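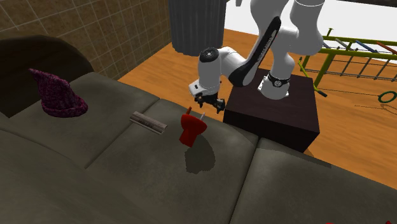
Turalo: everyday colour names in British English

Turalo is a collection of the words people use for colours when they're talking to a friend, a decorator or the person behind the counter in a wool shop. It has 1,459 names in it, from plain ones like "navy" and "mustard" to things like "old piano", "wet slate" and "that green hospitals used to be". I have had a wonderful time putting it together and I hope you'll have just as good a time poking about in it!

What's in it

names.csv has one row for each name. The columns are:

name: the words as they were given, with spelling tidied and nothing else touched
family: the basic colour the name sits under (red, brown, grey and so on)
second_family: filled in when people couldn't settle on one, otherwise blank
sort: plain, compound, object, place or odd
note: anything the person added, in their own words

people.csv has a row for each of the 334 people who sent names in, with a broad age band and the region where they grew up. There are no personal names, and postcodes were never asked for.

pairs.csv links names that somebody said mean the same thing. I nearly left it out, and it has ended up being the file I open most. "Oxblood" and "school shoe polish" are in there as a pair, and so are "eau de nil" and "gran's bathroom".

How the names were gathered

Everyone filled in a short paper form with five prompts on it. None of the prompts showed a colour. They asked for things like "the colour of a coat you remember" or "a colour you would never paint a door", which got people telling little stories (many of these survive in the note column, and they're a joy to read). I typed up the forms in the evenings, and Mihret Negussie went through every row after me and caught a frightening number of slips, including one whole page I had filed under green when it was plainly about blues.
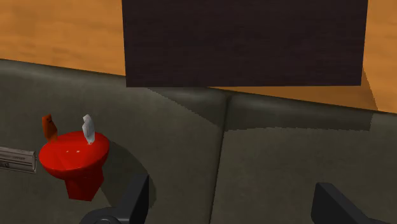
Compound names are the part I'd point a newcomer to first. People reach for two words when one won't hold, and the order they put them in matters: the second word nearly always carries the family, so "blue-grey" goes under grey and "grey-blue" under blue. Red-browns are the exception and they cause endless arguments. Take the big dark panel against the orange wood just above: I'd write maroon-brown and file it under brown, with red as the second family, but plenty of people would stop at "maroon" and be quite happy. The wood is easier, although "orange" on its own sounds far too loud for it and the form-fillers tended to soften that sort of colour with "warm" or "honey". Both kinds of answer are kept as given, and we haven't merged any of them.

Names that need a bit of care

94 names are marked "odd". Some are family jokes, some are brand colours from long-gone paint charts, and a few are simply unreadable handwriting where we made our best guess. If you're training or testing anything on the list, you will probably want to leave these out. If you're reading it for pleasure, start with them.

Place names lean heavily towards the coast. I think that's down to where the forms were left, so please don't take it as proof that the whole country describes colour by harbour.

Related collections

Jokel is the older list that got me started, and the sort column is borrowed from it with small changes. Anything labelled "place" in Jokel should match "place" in Turalo. Codari is a viewer for flat files like these. It opens all three without fuss, and the pairs look lovely in its linked view.
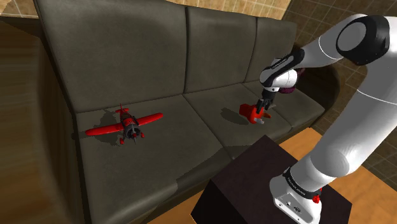
Can I use Turalo to turn a measured colour into a name?

Only with extra work of your own, as the list has no colour values in it. People gave us words from memory, and we never asked them to point at a swatch. You could run a matching study with the names as your starting point, and if you do, please write to us, we'd love to see it.

Can I add a name?

Please do! Send the name, the family you'd put it in, and a line about where you heard it. New names go into a waiting file and get read through each July.

Why is "beige" under brown?

It was close. Mihret wanted yellow, I wanted brown, and the forms came down on the side of brown. The second_family column says yellow.

Changes in the current version

Fixed the spelling of "aubergine" in four rows.
Moved "petrol" from green to blue, with green as second family.
Added the Kramer forms, which had been sitting in a box under my desk and are full of marvellous greys.
Removed repeated rows from pairs.csv.

Using and sharing

You're free to use, copy and change the files for any purpose. A mention of Turalo is welcome. Please leave the notes as people wrote them if you pass them on.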